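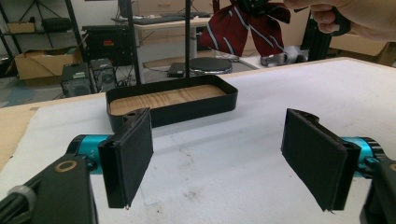 The Trouble With Tidy Saints

Every parish library has a shelf of short lives of the saints, and I have read more of them than is good for me. The boy is pious at five. He gives away his lunch. A cruel master beats him and he smiles. By page 17 he has been turned away from a monastery, and by the last page he is dead and smelling of roses.

I don't doubt that holy people exist. I doubt these booklets. The one sold at the Gratholm shrine gives its local hermit 900 healings and not one bad mood. Who kept the tally? The booklet doesn't say, and the oldest source it cites was written long after his funeral.

Myroslav Demchenko, who translated the Jurnari letters, argues in his preface that pious legends teach even when they are false. Maybe so. But the letters themselves show a monk who complained about the soup, quarreled with his abbot for three winters and asked forgiveness badly. I learned more from him than from any child who fasted in the cradle.

Last November our reading group picked the booklet again, because it is short. I voted for the letters and lost.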